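Print this article | E-mail to a friend

The mug tree question

The owner of Tlapale, a kitchenware shop that has traded from the same narrow storefront for years, wants me to know that the mug tree is back. I tell her I wasn't aware it had gone anywhere. My aunt had one and it fell over whenever you took the wrong cup.

"That's a cheap one with a small base," she says. "People judge the whole idea by the one their aunt had."

She has written a short guide to what she calls the open counter, meaning a kitchen where the everyday things stay out of the cupboards. I have read it twice. It recommends a mug tree, a shallow basket for produce and very little else, and she happens to sell the first two. When I point this out she laughs, then says she'd be a strange shopkeeper if she recommended things she didn't stock.

Her Drandeo tree costs $289. I ask her to repeat the number.

"It's solid wood, and it's turned by hand," she says. "You'll have it when you're old."

I say that I could have a shelf when I'm old. A shelf holds more mugs and doesn't need dusting between the pegs. She concedes the dusting. She doesn't concede the shelf, which in her view is where mugs go to be stacked inside each other and chipped. "You always use the front two. Ask anyone what's at the back and they couldn't tell you."

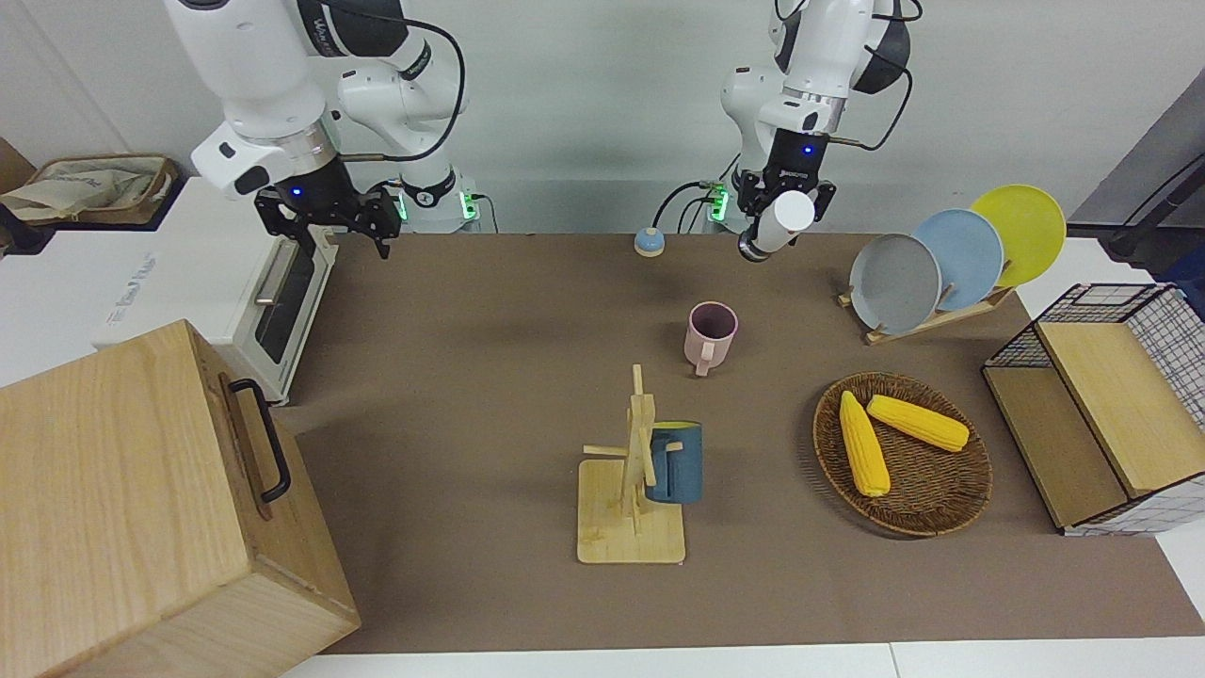 A teal mug on the tree, a pink one standing behind it, and corn in the wicker basket.

I'm more willing to be talked around on the basket. A round wicker one takes up a fair bit of counter, but corn is an awkward shape and rolls off most things. Still, I was taught to keep corn cold and eat it quickly, and I put this to her.

"If you're eating it that night, leave it out where you'll see it," she says. "If it's in the crisper you'll forget it."

And if you're not eating it that night?

"Then put it in the fridge. I'm not a fanatic."

We get on to colour. The guide is firm that mugs shouldn't match, and I ask whether this is advice or simply a way to sell them singly. The Plevari range she carries comes in more shades than I'd have thought necessary. She says a matched set looks sad once one breaks – and one always does. I have no answer to that, having four grey mugs left from a set of six.

She tells me she has sold 215 trees since November. I ask how many are still standing on counters and how many have gone to the garage. She doesn't know, and says so, which I liked her for.

"Come back in a year and ask me," she says. I bought a basket.

We use cookies to remember your preferences and to see which articles are read. By continuing you accept our cookie policy. Accept | Manage settings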